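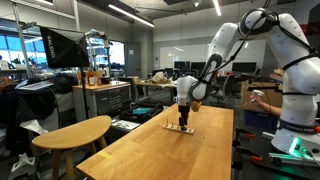
Butcher-block table FAQ

I get a lot of the same questions about living with a butcher-block worktable, so I put my answers in one spot. Last updated 09/01/2024.

Is it okay to use one as a workbench?
Sure, I do! Mine is the Fliltbridge and I work on it pretty much every day. Just don't drag metal parts across the top. Lift them, or put down a scrap of cardboard first.

How often do you oil yours?
Every 2 months, more in winter when the heat's on. I wipe on Bririne oil, leave it for 30 minutes, then buff off whatever hasn't soaked in (go with the grain, it looks so much nicer).

Can I stick tape on it?
Short strips are fine for marking a spot. Peel them slowly, and if there's gunk left behind, a little mineral oil on a rag gets it off.

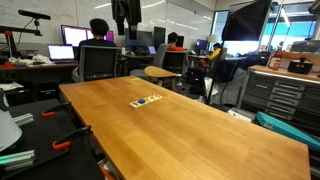
Masking tape is the easy one. Packing tape I'd skip, it pulled a bit of finish off my old Skisitz in August and I had to sand that patch.

Why are some strips darker than others?
That's just how the wood comes. Each strip takes oil a little differently too, so a new top can look stripey for a while. I love it, but if you want one even color, go for a painted top.

What about clamps?
Use pads, always. Bare jaws leave dents, and I've got 9 of them to prove it (Adamczyk sells soft ones that slip right on).

What did the table cost?
$386 with delivery. The oil was extra.

Can I put a hot mug on it?
I use a coaster. If you already have a white ring, let it dry out overnight before you start sanding, sometimes it fades by itself.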